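The Potitcombe Lending Library

A story, posted 6 Mar 2021

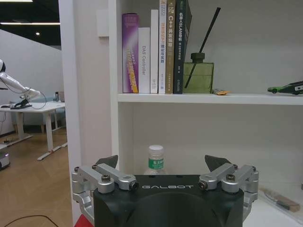 My aunt left me a book that belonged to the town of Potitcombe, and with it a fine that had been growing since before I was born.

She didn't put it in the will. The will gave me a Matsuda sewing machine and a set of cake tins, and the book was inside the largest tin, wrapped in a dish towel. It was called Drainage for the Small Landowner. The slip glued to the back cover showed one borrower, one date in July, and a stamp that said RETURN PROMPTLY in purple ink.

My aunt had never owned land, small or otherwise. She lived on the third floor over a shoe store in Skumton and kept one geranium, which she overwatered. But she had read the thing. There were pencil notes all the way through, in the handwriting I knew from birthday cards, and they were not kind. "No," said the note on page 4. "Obviously," said the one after that. By the chapter on clay pipe she had stopped using words and was just drawing a line down the margin, harder and harder, until it went through the paper.

I decided to take it back. I'd like to say this was conscience, but I had been laid off in the winter and had already alphabetized the spices.

Potitcombe is 259 miles from Skumton, and the bus goes by way of every town that ever asked for a bus. I read the book on the way. A man across the aisle asked me if it was any good, and I said it picked up around the culverts. He wrote down the title. I still feel bad about that.

The library turned out to be a brick building the size of a two-car garage, with a ramp, a flagpole and a drop box. I could have used the drop box. I stood in front of it for a while with the flap open. Then I thought of my aunt, who once drove back to a gas station to return nine cents, and told the story for the rest of her life as though she had been decorated for it. I went in.

The librarian was younger than the book by a wide margin. She opened the back cover, looked at the slip, and looked at me.

"This isn't me," I said. "This is my aunt."

"Is she with you?"

"No. She died."

"I'm sorry," the librarian said, and she seemed to be. Then she pulled the keyboard closer. "Do you have her card?"

I did not have her card. The librarian explained that the library had moved to a new system called Trirkitel, and that Trirkitel could not accept a return for a book that had not been checked out, and that the book could not have been checked out, because according to Trirkitel it had never existed. To bring it back I would have to donate it. To donate it I would have to fill out a form, and the book would have to be in good condition.

We both looked at the line that went through the paper.

"She had strong views on clay pipe," I said.

"I can see that."

"What about the fine?"

The librarian found an old ledger under the counter and did some arithmetic on the back of a bookmark. She did it twice. The fine, she said, came to a little more than the building was insured for, but the town had voted to cap all fines at 400 dollars after an incident with a cookbook. She would not be drawn on the cookbook.

I had bus fare and a sandwich. I asked whether the town would consider a sewing machine.

"You can't owe money on a book we don't have," she said, kindly, as if to someone who had walked into a screen door. "There's nothing to pay. There's nothing to return, either. You just have a book."

I should have been pleased. I had come all that way to be forgiven, and I had been told instead that there was no record of the crime. My aunt would have been furious. She had kept that book in a cake tin for most of her life, and I think she had been a little afraid of it, and she had gone on making very good cakes in the smaller tins.

So I asked if I could join.

It took ten minutes. The librarian made an exception about my address, gave me a card with the ink still tacky, and let me fill out the donation form, where under "condition" she wrote "annotated." She typed the title into Trirkitel with two fingers. Then she turned the screen so I could watch the book come into existence.

"Anything you'd like to take out today?" she said.

There was really only the one thing I wanted. She stamped it in purple and told me I had three weeks.

I read it again on the bus home. I had bought a pencil at the station, and somewhere past the second transfer I began, in small letters, to answer her. She was wrong about the gravel, for one thing — completely wrong — and I told her so on both sides of the page. The clay pipe I had to give her.

It was due back on a day when it rained. I looked up the bus times, and then I put the book in the tin.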